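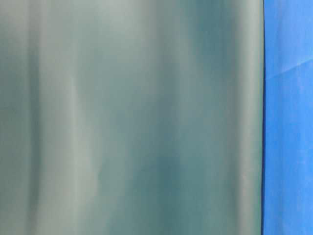 Does the Althorpe setting spray do anything?

stanari_k
I bought the Althorpe spray in November and I can't tell if my foundation lasts any longer. I have oily skin and use it over the Sakai powder. By lunch my nose is shiny either way.

Mercedes Betancur
It works for me, but I'm dry. Eight hours with no touch-up. Two sprays before powder, two after.

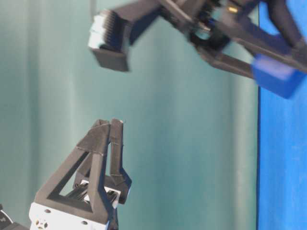 Re: Does the Althorpe setting spray do anything?

imo80
Disagree with spraying before powder. Mine went patchy on the chin every time I tried that. I only spray at the end now and let it dry on its own.

Mercedes Betancur
Which powder, though? The pressed one cakes on me too. I use the loose.
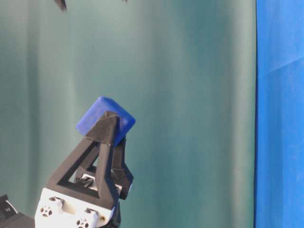
With the loose one I wait a minute between steps and I don't get patches.

stanari_k
I have the pressed. Will try the loose before I give up on the spray.

imo80
I'd return the spray. Blotting papers cost less.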